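Tuesday, teleop bench, Plestthorpe room

Long afternoon on the cable task, and a happy one! Ruth Mosquera drove for the first hour and I took over after tea, still clumsy at handing over between the grippers (my left hand always wants to lead). We kept 13 demos and threw out two where I squeezed too early. The trick, I think, is to come at the connector slowly and let the arm settle - my good runs all have a little pause before the close. Red cap stays on for now, then we try the switch ports with it off. Wrench is on the table if an elbow needs snugging up.
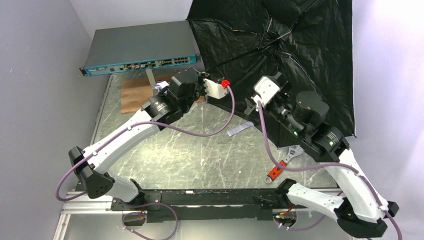

Ruth Huamán thinks the pauses will teach the policy to dawdle, and would like half of tomorrow's demos done without them. Fair enough, I'll try both and label them in the Rirko folder.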